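4.2 Collecting demonstrations in the office rooms

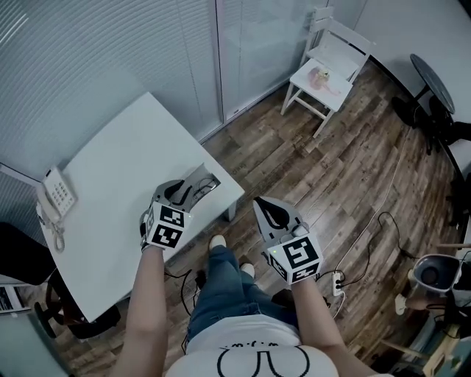
Figure 3. Start of an office tidying demonstration, head camera view. The operator holds one gripper in each hand, with a marker cube in front of each wrist.

The kitchen tasks in Section 4.1 were recorded at fixed benches. For the office tasks we wanted the operator to walk, turn and reach, as a cleaner would at the end of the day. Each demonstration was made with two hand-held grippers and no robot present. The position of each gripper was recovered from the square patterns on its cube (Figure 3), and the head view was kept as the main input to the policy.

Rooms were left as we found them. In the room shown in Figure 3 there is a desk telephone with a coiled cord on the table, and cables and a power strip lie on the floor. Earlier work on the Rodov benchmark cleared the floor before recording, and we suspect this is one reason its results have not carried over well to ordinary workplaces.

Recording ran through August at two sites, Sutherland and Fadus, and gave 1,681 usable demonstrations. We held back the last 1,000 frames of each for checking the tracking and did not train on them. Yiğit Sönmez labelled the start and end of every grasp by hand. Labelling was slow, and took longer than the recording itself.

The office set covers 5 chores: picking up litter, wiping a table, straightening chairs, moving a telephone and gathering loose cables. The trained policy was run on the Fodon mobile base, with 5 attempts at each chore in a room it had not been trained on. Litter and wiping were finished on most attempts. Chairs were moved but often left at the wrong angle. The telephone was lifted cleanly once, and in the other attempts the cord caught on the gripper or the handset came off. No cable attempt was completed.

On these results we would not call the system ready for unattended office cleaning. Flat surfaces and single rigid objects are within reach, while anything with a cord attached still needs a person nearby. Section 4.3 looks at the cable failures in more detail.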